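Small perforated baskets for loose blocks: solid or holed sides?

dkettle
I'm sorting around 2,000 building blocks into baskets and need to settle on one pattern before ordering more. The one I have is dark plastic, taller than wide seen from above, with a flat floor and staggered oval holes in the walls.

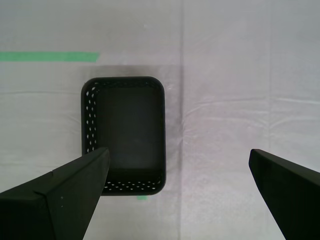 The floor is my main concern. A smooth floor lets tall blocks slide when the shelf is pulled out. The Girard baskets I had before were ribbed and held them better, but dust sat in the grooves.

piret_k
Ribs are a nuisance. Cut a liner from 2 mm felt. What size are the blocks?

dkettle
Mixed. The tall ones look like this, with fine diagonal lines on the face.
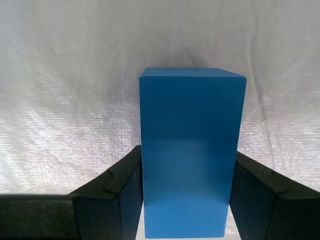 Blue block, upright, roughly twice as tall as wide.

stumholm_shelf
I disagree about felt. It sheds, and fine surface lines collect the fluff. Thin cork is better. Store tall blocks flat and the sliding stops mattering.

piret_k
Flat storage wastes the depth of the basket. I have had felt in 3 baskets since October with no fluff worth mentioning.

dkettle
Cork is easier to wipe, so I'll try that first. Will leave the sheet on the worktop while I cut.

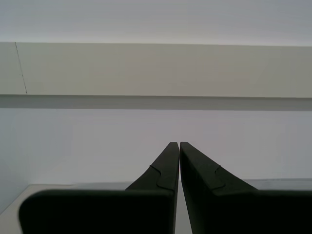 Pale background, two dark tips nearly touching.

stumholm_shelf
Cut it slightly undersize. The corners are rounded and a square sheet will lift.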